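Lerel sets equipment budget for second sorting cell

Lerel has approved the purchase of a second robot cell for its parts sorting work in Lestetthorpe. The order is planned for March, and the delivery time given by the supplier, Uchida, is 22 weeks.

The budget was prepared by Leonie Stöcker, who is responsible for automation planning. It covers the arm, the gripper, the mounting parts and 28 hours of training for the staff. A reserve of 4000 euros is kept for trays and small tools, which were forgotten in the first budget and had to be paid from another account.

"We asked for three offers and we compared also the cost of spare fingers and cables," Stöcker said. "The price of the arm is only one part of the decision."

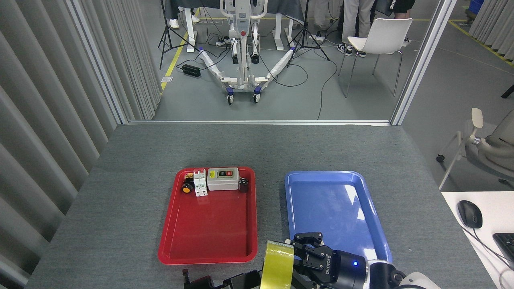 The new cell will sort push buttons, circuit breakers and switch boxes. The yearly service contract was not included in the approved sum and will be discussed separately. The Zastham site has asked for a similar cell, but its request will be considered only in the next budget year.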